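Courses > Printmaking and Graphic Arts > Handouts > Color Lithography

Color Lithography and the Printed Poster
Notes for Unit 4
Instructor: Savvas Tzavaras
Brandale School of Art, revised 2023-06-09

1. The basic principle

Lithography is a planographic process. The printing area and the blank area lie on the same level of the stone, and the image is neither cut into the surface nor left standing above it. The process depends on the fact that grease and water repel each other. The artist draws on a grained limestone with a greasy crayon or with tusche, a greasy ink applied by brush or pen. The stone is then treated with a solution of gum arabic and a small amount of nitric acid, known as the etch. The term is misleading to beginners. The etch does not bite a line into the stone as it would into a copper plate. It fixes the drawing and makes the undrawn areas receptive to water.

At the press, the stone is dampened with a sponge and rolled with ink. The ink is accepted by the drawing and refused by the damp surface around it. Paper is laid on top, covered with a backing sheet and tympan, and passed under a scraper bar. The image prints in reverse, and any lettering drawn directly on the stone must therefore be drawn backward. Transfer paper was widely used to avoid this difficulty.

2. Printing in color

Each color requires its own stone, or its own drawing on a stone that has been reground. A poster in five colors is accordingly the product of five separate drawings, which must agree with one another when printed on the same sheet. The usual sequence is as follows.

A key drawing is made, giving the outlines of the design. Offsets of the key are dusted with a non-greasy pigment, commonly red chalk, and laid down on the remaining stones as a guide. The artist or a trade draftsman then draws the areas belonging to each color. Light colors are normally printed first and the key stone last, although there are many exceptions, and students should examine overlaps closely before stating an order of printing.

Agreement between the colors is called registration. Look for small crosses or T-marks in the margins, and for pinholes at the short ends of the sheet. Trimmed posters will often have lost both. Poor registration is seen as a thin line of bare paper on one side of a shape and a dark overlap on the other.

3. Tone and texture

The grain of the stone breaks up a crayon line into irregular dots, and tone is controlled by pressure. Spatter was produced by drawing a stiff brush loaded with tusche across a screen or knife blade. It gives a field of round, uneven specks, and allowed large areas of sky or background to be filled quickly. Mechanical tints have a regular pattern and are easily told apart from spatter under a glass.

Flat color became increasingly common in poster work as designers came to favor broad shapes that could be read from across a street. A flat area is not necessarily a simple one to print. Large solids require even rolling and a firm, consistent dampening, and they show every fault in the paper.

4. Paper and size

Poster papers were generally inexpensive and intended to last only as long as the event or product they announced. Many contain wood pulp and have become brown and brittle. Surviving examples have frequently been mounted on linen, a practice that supports the sheet but hides the back, where stamps and notes may be found. Very large posters were printed in sections and joined on the wall. Examine the joins for differences in ink density.

5. Study sheets for this unit

Students will work from the Michailidis portfolio, which holds 80 sheets, 20 of them progressive proofs for a single railway poster printed by the Imar works. The proofs show each color alone and then in combination. The Wasia theater bills may be requested as comparison material. These were issued in runs of almost 300, and the later impressions show wear in the crayon passages. Material is to be requested in April for use in the following term.

6. Written assignment

Choose one sheet and prepare a technical description. State the dimensions of the sheet and of the image, the colors in their probable order of printing, the evidence for registration, and the condition of the margins. Separate what has been observed from what has been inferred. Interpretation of the subject matter belongs in the second paper and should be left out of this one. 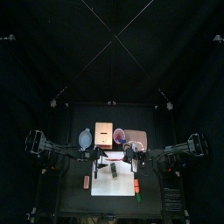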